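Gestion des petits stocks - séance 5
Notes de cours, module Organisation du poste de travail
Chargé de cours : Grigore Avram

Rappel de la séance précédente

Nous avons vu la différence entre stock de sécurité et stock dormant. Le stock de sécurité répond à un risque identifié (retard de livraison, pic de demande). Le stock dormant n'a pas de fonction, il reste là faute de décision. Dans un bureau ou un petit atelier, les deux se mélangent souvent dans le même placard, et l'inventaire ne les distingue pas.

1. Le point de commande

Le point de commande est le niveau de stock à partir duquel on lance un réapprovisionnement. Formule de base :

point de commande = consommation journalière x délai de livraison + stock de sécurité

Exemple traité en cours, entreprise Bravum, fournitures d'emballage. Consommation de 5 rouleaux par jour, délai de livraison de 8 jours, stock de sécurité de 20 rouleaux. Le point de commande est donc de 60 rouleaux. Si le fournisseur ramène son délai à 2 jours, il tombe à 30.

Attention aux unités. Un délai donné en jours ouvrés et une consommation calculée en jours calendaires faussent le résultat, et l'erreur revient chaque année dans les copies.

2. Le rangement au poste

On distingue trois zones selon la fréquence d'usage : la zone de main (usage continu), la zone de bras (usage quotidien) et la zone de déplacement (usage hebdomadaire ou plus rare). Un objet change de zone quand son usage change - il faut donc revoir l'implantation de temps en temps.

Les contenants compartimentés conviennent aux petites pièces de la zone de main. Un compartiment reçoit une seule référence. Les objets personnels et les documents reliés ont leur place à part, même sur une petite table.

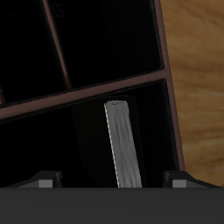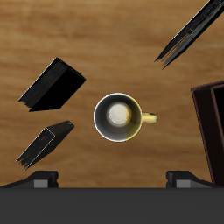

Plateau compartimenté, tasse, livre tenu debout
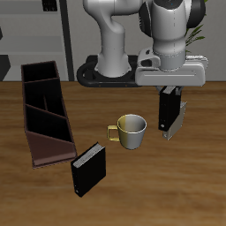

3. La méthode des deux bacs

Chaque référence est répartie dans deux bacs. On puise dans le premier. Quand il est vide, on passe au second et on commande. La quantité contenue dans le second bac correspond au point de commande calculé plus haut. Le système fonctionne sans logiciel et sans comptage, à condition que le bac vide soit bien déposé à l'endroit prévu.

Limites de la méthode :
- références à consommation très irrégulière ;
- articles volumineux ou périssables ;
- postes partagés entre plusieurs équipes, sans responsable désigné.

Le cas de l'atelier de Gurnusham (polycopié, annexe B) illustre la troisième limite. L'équipe du samedi prélevait dans le second bac sans déposer l'étiquette, et les ruptures apparaissaient en début de semaine.

4. L'étiquetage

L'étiquette porte la désignation, la référence interne, la quantité du bac et le fournisseur. Le prix n'y figure pas. On évite les abréviations propres à un service - le dépôt Amaral utilisait « VT » pour vis et pour vernis.

Travail à préparer

Lire le cas Drorkstead et calculer le point de commande pour les quatre références du tableau. Indiquer pour chacune si la méthode des deux bacs convient, et justifier en deux ou trois lignes. Les calculs doivent apparaître sur la copie.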